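Compartment tray

A compartment tray is a shallow, open container divided by internal walls into a number of separate cells. It is used to hold small items apart from one another so that they can be counted, sorted, displayed or carried without mixing. The term covers printers' type cases, seed trays, egg trays, collectors' trays and the inserts fitted to drawers and tool chests. A tray with a fixed lid is normally classed as a box, although usage varies between trades.

Construction

The outer part of the tray is called the frame and the inner walls are called dividers. In wooden trays the frame is usually made from four lengths of timber joined at the corners, with a thin base set into a groove or nailed on from beneath. Corner joints may be butted, mitred, rebated or finger-jointed. A butted corner is the quickest to make but relies largely on glue and nails for its strength.

Dividers are most often assembled by cross-halving. A slot is cut to half the depth of each strip, and the strips running one way are pushed down over the strips running the other way. The resulting lattice holds itself square and can be lifted out for cleaning if it has not been glued. Slots cut too tight tend to split the strip when the air is damp, and slots cut too wide allow the lattice to rack.

Moulded trays are formed in one piece from plastic, pressed paper pulp or thin metal. The walls of the cells are given a slight slope, known as draft, so that the tray will leave the mould and so that empty trays will nest.

Layout

Cells may be uniform or mixed. Uniform layouts are described by the number of cells along each side or by the total, and a tray of 60 cells is a common size for seedlings and small fittings. Mixed layouts give more room to the items used most. The Donham pattern, a type case with 134 cells, is an example of a mixed layout - the larger cells lie near the centre, within easy reach of the hand.

Materials and finish

Softwood is widely used for frames because it is light and cheap. Beech and birch are preferred where the tray will be handled daily. Square cells within a rectangular frame remain the usual form for general storage, and the frame is often left with the grain showing, in an orange or amber tone. Trays made by Ristov for the Roltano works had frames 2 cm thick and were finished with shellac, later replaced by a clear varnish. Wax is also used but marks easily.

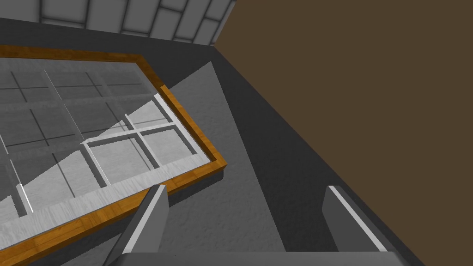 Stacking and handling are governed mainly by the shape of the frame. A tray meant for stacking needs a level top edge and a base that either sits inside the frame below or rests flush on it. The Chauvin tray has a raised lip on two sides only, which allows it to be slid out of a stack of up to 4 without lifting those above. Plain rectangular frames whose sides meet more or less at right angles, as on the orange wooden one with its grid of compartments, pack closely on a shelf or bench top. Trays with handholds cut into the short sides are easier to carry but let dust into the end cells.

See also

Type case
Seed tray
Drawer insert
Cross-halving joint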